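notes for the Itdale talk — 13th August — keep to 24 min, leave the rest for questions

**Opening (no slide)**

- Thank Zoi Balaskas for the invite, she did the room and the lunch
- I bought nothing. Zervas lent the kit to Prelham on a trial, we send it back or pay in February. Say this first, people always ask
- Who here has a two-arm setup already? hands. Who has one that gets used? pause

**What the kit is**

- Zervas bench kit. Two arms, parallel grippers, the frame, the software license
- comes on a pallet, two people to lift. Do NOT do the pallet story unless ahead of time
- Software is called Wemau. Rhymes with nothing. I'll say "wee-mow", correct me later
- Price: they won't let me put it on a slide. Ask me at the break

**Setup**

- Manual says one afternoon. Took us two days, and one of those was cables
- Cables again: leave slack at the wrist. First week we tied everything down tight and neat and the arm stopped itself whenever it reached across. Undid all the ties. Looks worse, works better
- Frame is good. Stiff. You can lean on it, I have
- Calibration is a wizard, 33 steps, you can't go back a step. You can only start over. (wait for the groan)

**Small objects — main part, slow down here**

- This is what we wanted to know. Catalog video shows big square boxes. Our customers send us bottles, caps, little tubs, stuff that rolls
- So our trial is mixed household bits on the black mat, some up on the shelf, and one plant to be awkward
- Point out the left arm over the plant when the slide is up 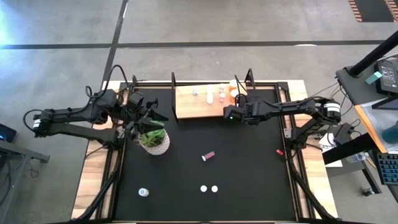 *Slide 6. Prelham bench, left gripper open over the potted plant, small stuff still out on the mat.*

- Leave it up a minute, let the back row look
- Plant: pot is the easy way in, but from above you meet the leaves first. Left arm has to choose, go down through the foliage or come in from the side. Wemau picks from above nearly every time. You can override per object, menu is buried
- Flat things are the worst. The white discs on the slide — a parallel gripper wants two sides to squeeze, and a disc lying flat hardly gives it any. We ended up having it drag them to an edge. Slow
- Lying-down bottles OK. Standing bottles on the shelf OK if you leave room on both sides. Crowd the shelf and it will knock a neighbor
- Clear plastic: it misses. Not always. Enough that I'd ask Zervas about it before signing anything
- Black mat helps a lot with pale objects. Try your own darkest part on it before you buy, ours were a pain

**Numbers (only one slide of these)**

- 1000 picks logged over the trial, both arms
- 30 of those a person had to step in. Mostly caps and discs, a few clear things
- Don't claim more than that. It's our bench, our objects, our lighting
- lighting — afternoon sun on the floor near the bench, we never did get a blind up. If someone asks wether it matters: don't know, didn't test it

**Two arms, worth it?**

- For us yes but only just. One works the mat, the other stays back by the shelf. They share the middle and Wemau makes one wait. Lots of waiting
- Handing over from one to the other: there's a demo mode. Nice for visitors. We stopped using it
- If all your work is on a flat surface buy one arm. Say this clearly, Zervas knows I think so, I told them

**Support**

- Email only. Replies came next morning mostly
- They did send a spare finger pair without arguing, credit for that
- Training course is extra and it's two days, skip day one if you have ever touched an arm before

**Would I keep it**

- Yes with the discs problem solved. As it is, I'd keep it for bottles and tubs and do the flat bits by hand
- Ask for the long trial. The short one is over before you've got past teh cables
- If they push the bigger table, don't. Reach runs out well before the corners

**Questions I expect**

- "Can it do soft stuff?" — some. Turn grip force down, default is too hard
- "Safe with people near?" — we keep out of reach when it runs. Read the manual not me
- "Noise?" fine, you can talk over it
- Price again. Break!!

Spare slides are 11 on, cable routing and the wizard screens. Clicker battery — check before going up.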